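September, after midnight

Day whatever of the Dumville edit. I have 946 clips in the bin and a strong wish to be a florist.

Spent the morning on transitions. I bought the Guvetti pack last night in a weak moment, the one with up to 200 wipes, slides, spins and something called Liquid Memory, which makes every cut look like the film is being flushed. Dragged it onto the ferry sequence to see. Watched it three times. Took it off, put it back, took it off. The ferry now cuts straight to the harbor, as it did on the first day, before I spent money on it.

The install wanted a restart, and the restart wanted an update, and the update moved my keyboard shortcuts. I've been pressing the old key for "blade" all day and getting "mute," so there's a stretch in reel two that is beautifully silent and not cut at all.

After lunch, proxies. Humon (the big drive, named by a previous owner who left the label on) made a noise like a spoon in a disposal and went off the desktop. Came back when I swapped the cable. 2,591 files relinked, and I sat there watching the bar go across with my hand on my chest like it was the national anthem. Ordered a second drive. It will be called Nina, after the boat in the film, and it will be treated better. 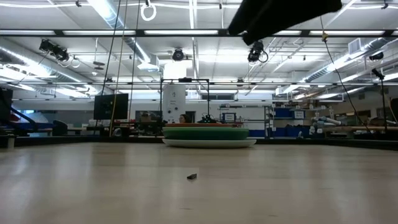 Things to do before the next export:

1. Put the shortcuts back. All of them, including the ones I claim not to use.

2. Go through the titles. The lower thirds slide in from the left in the first half and from the right in the second, and I can't remember if I meant something by it.

3. Stop using the word "punchy" in the notes file.

4. Copy Humon to Nina the minute Nina gets here. Don't color anything first.

5. Find the frame at the end of the market scene where the whole picture goes green. It's one frame. I have seen it twice and can't land on it.

Evening: took 395 frames off the opening and felt like a genius until I noticed that the music now ends on a man coughing. Moved the music. Now the cough is on its own, and it plays better than most of what I wrote. It stays.

Render says 40 minutes. It said 40 minutes an hour ago. Going to brush my teeth and come back to find it has moved on to 41.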